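室内工作面照明改造：测量、计算与维护
讲者备注，内部版

日期：10月29日（周六），上午场

开场

先讲范围。今天只谈室内工作面的一般照明，不谈道路，不谈舞台，应急照明只在最后的控制部分带一句。数据来自 Samatau 项目，地点是 Jaltuvska 的一栋旧办公实验楼，改造涉及 123 套灯具。测量由 Setareh Hosseinzadeh 和我完成，计算部分我一个人做，所以计算错误找我。

台下如果有电气专业的，光学名词那一页会觉得慢，请忍一下。

（翻页）

名词

光通量、光强、照度、亮度，四个量一次讲清。光通量是光源总共发出多少，光强是朝某个方向发出多少，照度是落到面上多少，亮度是从某个方向看过去有多亮。规范里写得最多的是照度，因为好测。人眼直接感受的是亮度，照度相同的黑桌面和白桌面，看上去完全两回事。

板书：漫反射面的亮度等于照度乘反射比再除以圆周率。只对理想漫反射面成立，有光泽的面不能用这个式子。后面讲眩光还会回来。

照度计的几个误差源顺带说：余弦响应、光谱失配、零点漂移、量程切换。光谱失配在白光LED下一般能接受，遇到蓝光成分很强的光源要查仪器的校正系数。仪器证书过期的数据不进报告，这一条没有商量。

旧灯的状况

改造前是格栅荧光灯，部分房间已经有人自行换过灯管，色温不一致，同一盘灯里两根管一暖一冷。资料室最乱。镇流器有电感式的也有电子式的，竣工图上没有区分，只能逐间核。核的时候发现图纸上的回路编号和配电箱里的标签对不上，二层西侧整个错了一位。这件事耽误的时间比测光本身长。

提醒：做改造的第一步是核回路。先量照度再核回路，后面会返工，数据和灯具对不上号。

反射比也要现场测。用照度计的简易办法：探头贴近墙面朝外读一个入射值，再翻过来对着墙面，慢慢后退到读数稳定，取反射值，两者相除。探头和人都会遮挡，误差不小，但比照抄手册里的默认值强。旧楼的顶棚看着是白的，测出来往往比新刷的低一截，灯盘周围积灰的一圈更低。

（翻页，此处停一下，等后排看清曲线）

测点怎么布

网格法。把工作区域分成大小相近的矩形，测点取在矩形中心。普通房间我们用 15 个点，三行五列，靠墙留出边带。房间再大就加密，长宽比过大的房间按短边决定间距。不要让网格间距和灯具间距恰好成整数倍，否则每个点都落在灯下或者都落在两灯之间，平均值会系统性偏高或者偏低。这个错误我在别人的报告里见过，在自己的旧报告里也见过。

测量平面的高度要按实际作业高度定。办公桌按桌面，站立操作的台子按台面，阅览架要测垂直照度。只测水平面是偷懒的做法。竖直方向的任务，例如读仪表、看标签、对着书脊找书，水平照度再高也说明不了什么。

测之前灯要预热。荧光灯刚点亮时光输出不稳定，LED刚点亮时偏高，结温上来以后往下走。等到连续几次读数之间没有明显趋势再开始记。日光要排除，要么夜里测，要么拉严遮光帘之后再减去关灯读数。Hosseinzadeh 的做法是开灯关灯各读一遍，中间不动三脚架。慢，但是可靠。
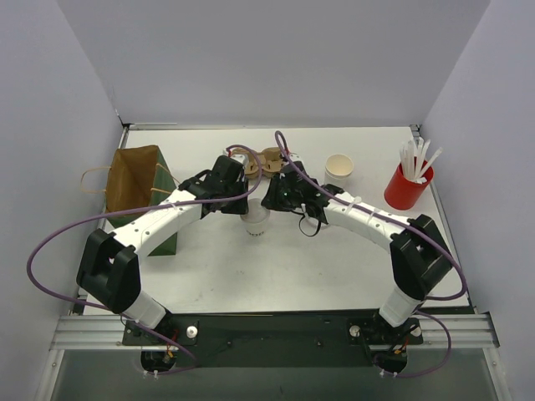

均匀度的定义是最小照度比平均照度。有的旧资料用最小比最大，两个值不能混着比。引用数据的时候把定义写在表头，不要写在附录里，附录没有人翻。

工作面均匀度和周边区域均匀度分开报。工作面以内要求高，周边可以放宽，再往外的背景区域再放宽。三个区域的边界要画在平面图上，画清楚。Samatau 项目第一版报告没有画，评审意见回来第一条就是这个。

四周有高反射面的时候，相互反射对均匀度有利，直射分量的起伏被填平一部分。代价是墙面亮度上升，视野里大面积高亮度会让人觉得刺眼，尤其是墙面用了半光漆。刷漆的规格要和照明设计同时定。实际情况通常是装修先定，照明后算，算的人拿到的反射比是猜的。

问听众：有没有人在合同里见过墙面反射比？（估计没有，等两秒，继续。）

计算

流明法够用的场合：矩形房间，灯具均匀布置，没有大型遮挡。平均照度等于灯具总光通量乘利用系数乘维护系数，再除以面积。利用系数查表，先算室空间比。手算这一步年轻同事大多没有做过，建议至少做一次，知道软件出来的数大概应该落在哪里。

逐点法用于有遮挡、有局部照明、房间不规则的情况。直射分量按光强除以距离平方再乘入射角余弦。距离要足够远，灯具才能当点光源处理，长条灯具要分段。软件会自动分段，分段的细度是可以设置的，默认值偏粗，近距离局部照明的结果会飘。

配光文件的来源要核。MacKinnon 提供的灯具样本和配光文件版本不一致，样本是新透镜，文件还是旧透镜。外形一样，峰值光强方向差得很多。发现的过程很普通：计算值和样板间实测值对不上，先怀疑仪器，再怀疑人，最后才去看文件的日期。以后每个配光文件入库时登记版本和收到日期。

家具遮挡单列一项。空房间算出来的结果和摆满柜子以后的结果不一样，高柜排列方向与灯带平行时影响较小，垂直时影响较大。资料室就是垂直的。我们最后改了灯带方向，没有增加灯具。

（如果时间紧，下面维护系数一页可以讲快，不可以跳。）

维护系数

拆成四个因子：光源光通维持、光源存活、灯具积尘、房间表面积尘。四个相乘。旧做法取一个统一值，图省事，偏差在于LED灯具的光源存活和光通维持与荧光灯的规律不同，清洁周期也不同。

本项目中，只擦灯具、其他什么都不动，前后对比测得照度差最多达 22%。这是走廊尽头靠近打印间的那一处，别的地方小得多。不要拿这个数去代表全楼，我上次讲完以后有人这么引用，这次写在备注里提醒自己当场说明。

清洁周期写进维护手册，写明用什么布、什么溶剂、断电到哪一级。磷酸盐类清洁剂不用。棱镜板有静电，干擦以后吸灰更快，应当湿擦后自然晾干。拆下来的透光板要标方向，装反了配光会变，肉眼看不大出来。

眩光

统一眩光值的公式放在屏幕上，不推导。只讲四个输入：背景亮度、灯具发光部分亮度、立体角、位置指数。减小眩光的办法都在这四个输入里：降低发光面亮度，移出视线方向，提高背景亮度。立体角这一项要小心解释，亮度固定时面积大了结果变差，总光通固定时面积大了亮度降下来，结果变好。听众经常在这里糊涂，慢一点。

该方法适用于规则布置的一般照明，对很小的光源和很大的发光顶棚都不适用。有厂家给发光膜顶棚出过这个值，报告盖了章，仍然没有意义。

反射眩光是另一件事。屏幕、玻璃板、覆膜文件、光面台板，都会把灯具的像送到眼睛里。检查办法：坐到作业位置，在任务面上放一面小镜子，镜子里能看到灯的发光面，这个位置就有问题。不用仪器，几秒钟一处。玻璃面板多的房间优先查。

显色

一般显色指数是前八个试验色样的平均，饱和红不在内，所以要另看第 9 号色样，即R9。白光LED的一般指数可以很好看而R9很低。要判断红色的场所，例如医务室、样品比色、印刷看样，招标文件里要把R9单独写成一条要求。本楼二层有一间比色室，第一轮供货没有写这条，退了一批。

色容差也写。同一批灯之间的差别，白墙上最容易看出来，灯带贴近墙面时相邻两套的颜色差异会形成边界。验收时把同一房间的灯全部点亮，从远处看墙，不要一套一套对着灯看。

频闪

荧光灯配电感镇流器时光输出以两倍工频波动。LED的波动取决于驱动电源，差别极大。原型号驱动在满载时波动很小，调光到低端时改为脉宽方式，频率又不高，快速移动的物体会出现断续的影子。人长时间在下面工作会抱怨头疼，抱怨的时候往往说不清原因，会归到空调上。

更换后的驱动是 Dusel 的型号，选型依据只有一条：我们在样机上按实际调光曲线测过全程波形。别的项目请自己测，不要引用我们的结论。驱动换批次以后内部电路可能改动，铭牌不一定跟着变，抽检要保留。

测量方法：光电二极管加放大器接示波器，采样率要远高于波动频率，记录时间要覆盖足够多的周期，去掉暗电流。用手机摄像头看条纹只能算初筛，看到条纹说明有波动，看不到什么也说明不了，快门时间和扫描方向都会影响结果。摄像类设备对频闪的要求可能比人眼更严，设备采购和照明采购通常是两个部门，提前把曝光时间的范围问到手。

（喝水。看时间。）

控制

分区按采光系数划，靠窗一排单独成回路。旧楼改造往往做不到，原有管线横着走，窗边和内侧串在一个回路里，只能用带地址的驱动在软件上分组。软件分组的问题是交接，写进程序的东西离开调试人员以后没有人能改。要求交付分组表，纸质一份，贴在配电箱门内侧。

感应器的延时不要设得太短。坐着不动的人对被动红外感应器来说等于不存在，延时短了人要挥手。我们先设短了，投诉集中在阅览区，改长以后没有再收到。节能量损失多少没有单独计量，所以不报数。

调光下限要和最低照度要求一起校核，阴天傍晚那一段最容易出问题，光感器装在顶棚朝下看，看到的是桌面的反射亮度。桌上铺了白纸，系统以为够亮，把灯调暗；收走白纸，又调亮。标定的时候桌面状态要记录下来，最好按深色桌面校一次，浅色桌面再校一次，取能兼顾的斜率。

应急照明回路不参与调光，不参与感应，单独测，单独出表。只说这一句。

验收

顺序：核型号，核回路，老化，测照度，测波动，查反射眩光，抽查显色，最后核控制逻辑。型号核对要打开灯具看驱动铭牌，外壳标签不作数。

不确定度要写。仪器一项，布点一项，电压波动一项，温度一项。测量期间记录供电电压，恒流驱动的灯对电压不敏感，残留的旧灯很敏感。合格判定按测量值还是按扣除不确定度之后的值，合同里提前约定，没有约定的项目最后都在吵这个。

初始照度和维持照度不要混。验收当天测到的是初始值，规范要求的是维持值，初始值乘维护系数之后再去比。刚好压线的初始值是不合格的。

没有解决的问题

一、垂直照度的网格没有统一做法，我们按书架实际高度取了上中下三排，别的项目取法不同，结果之间无法比较。
二、光泽漆墙面的反射分布没有测，软件里仍按漫反射处理，误差方向知道，大小不知道。
三、老化数据只有短期的。长期光通维持依赖厂家外推，外推所用的测试温度与本楼吊顶内温度不同。下一次复测安排在清洁周期结束之前，趁灰还在。

问答备用

会有人问色温选多少。回答：先看同一视野里已有的光源，统一优先。个人偏好差异大，不在本次范围。

会有人问能不能直接换灯管、不换灯盘。回答：可以点亮，配光变了，眩光要重新核，原灯盘的认证还是否有效要问检测机构。镇流器旁路的接线必须留标识，否则下一个人装回荧光管会出事。

会有人要原始数据。测点表可以给，平面图需要业主同意，找 Hosseinzadeh 登记。

最后一页只放联系方式，停在那里，不翻回标题页。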